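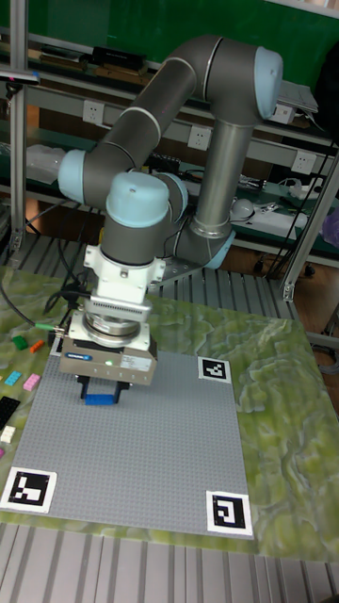 *Fig. 4. Green marble-pattern tabletop.*

## 4. Looking after the top (Anwood range)

Same steps for the Funmont and Dremard tops. Gezer tops have thier own sheet, don't use this one.

**First clean**

1. Peel the film. Start at a corner, pull low and slow.
2. Wipe down with warm water and a drop of dish soap. Soft cloth.
3. Rinse cloth, wipe again, dry right away. Streaks show more on the darker colours.
4. Leave the edges alone for 19 hours if you've just glued the trim.

**Weekly**

1. Dust off grit first.
2. Damp wipe, dry.
3. Check the seam at the centre join. Lifting? Go to section 6.

> **Caution:** no bleach, no scouring pads, no oven cleaner. Voids the warranty.

> **Note:** tea and beetroot stains - baking soda paste, leave 14 minutes, wipe off. Dont scrub.

**Scratches**

1. Light ones: colour-matched wax stick, buff with a dry cloth.
2. Deep ones: fill with the repair putty, let it set overnight, then wax.
3. Sandpaper on the putty only, 800 grit or finer. Never on the pattern.

Spare wax sticks are in the bag with the leg bolts.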